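The knife that stopped listening: Brenda Yáñez on a fault that took weeks to find
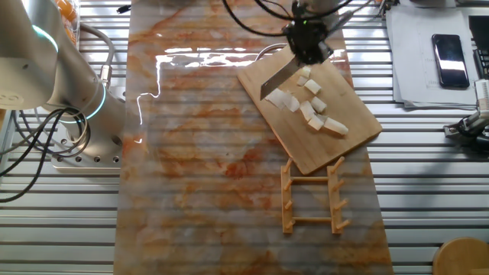
Chopping work on the bamboo board at the Cornetport lab.

Brenda Yáñez gets very animated when she talks about the day the knife kept pushing. She leads testing on Skaro, a kitchen project that teaches robot arms to handle ordinary tools, and in July one of her chopping runs went wrong in a way she still finds fascinating.

"The cut was finished," she says. "The blade had gone through and reached the board, and the arm should have felt that and lifted. It carried on pressing! You could hear the board creak."

Her colleague Amirul Khoo hit the stop button. The arm locked, but the blade had already twisted in the gripper by 4 degrees. Everyone was well outside the marked area, so the only casualty was a cutting board with a deep groove in it. Yáñez has kept it on her desk.

Finding the cause was another matter. The force sensor passed every test they gave it. They swapped the gripper, then the knife, and ran the job again and again with no fault at all.

"Amirul was the one who cracked it, and I was so pleased for him," she says. "He went through the logs line by line and saw that the force reading was frozen. Same number, over and over, for 900 milliseconds. The arm thought it was touching nothing."

The trouble came down to a cable. When the wrist turned past a certain angle, the sensor lead was pulled tight and the signal dropped out. The software, called Jevex, was written to reuse the last good reading until a new one arrived. For a short gap that did no harm. With a blade on its way down, it was dangerous.

"I love this bit, because it's two small things," Yáñez says. "A lead that's a touch short, and a line of code somebody wrote to be helpful. Either one on its own, we'd probably never have noticed."

The lead has been replaced with a longer one, and Jevex now stops the arm if 2 readings in a row fail to arrive. There is also a separate limit on downward force that doesn't depend on the wrist sensor. The team then made 1000 cuts with the new set-up, pulling the plug on the sensor at random moments to see what would happen. The arm stopped every time.

Khoo has since started checking the other tools for the same problem – the peeler is next, and he already has doubts about its cable.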